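Make your own cold brew tea by the bottle

I started doing this one June when the kitchen was too warm for boiling anything, and I have never gone back! Cold brewing gives you a soft, clear tea with hardly any bitterness, and it takes less effort than putting the kettle on. You need a bottle, some leaves and a night in the fridge.

What you need

A clean, empty drinks bottle with a cap that closes tightly
425 ml cold water
5 g loose black tea (I use the Berkik breakfast blend, but any decent leaf will do)
A funnel
A fine sieve
A jug

Getting the bottle ready

Wash the bottle in warm water with a drop of washing-up liquid, put the cap on and shake it hard. Rinse until there are no suds left at all – tea picks up soapy flavours like nothing else. Bottles with ridges up the sides need an extra shake, and they are lovely to hold once they've been in the fridge. Don't pour boiling water into a thin plastic one or it will buckle.

Brewing

Set the funnel in the neck and tip in the tea. Big curly leaves get stuck, so crush them a little between your fingers first, or poke them through with a chopstick. Pour in half the water, swirl, then add the rest. Leave a gap at the top so you can shake it.

Cap it, turn it over twice and put it in the fridge before bed. Eight hours gives a light tea, and ten is my favourite. I once forgot a Van Acker green for two days and it tasted of hay, so do set yourself a reminder.

Straining

Pour everything through the sieve into the jug. Rinse the leaves out of the bottle (they cling to the shoulder, so fill it halfway and swirl), then funnel the tea back in. If it looks cloudy, strain it once more through a paper coffee filter. It's slow, but the colour is gorgeous afterwards.

Drinking and keeping

It's best the same day and still good the next. I pour 200 ml over ice with a slice of orange. For a sweeter version, stir in a spoonful of runny honey while the tea is still in the jug – it sinks to the bottom of a bottle and sulks there.

Next I want to try it with roasted barley, with the same amount of water and a longer soak.

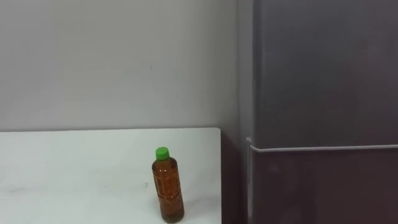 One reader wrote in to say that rooibos works even better than black tea, as it can sit in the fridge for a whole day without turning bitter, though the leaves are so fine that she always strains it through a coffee filter from the start.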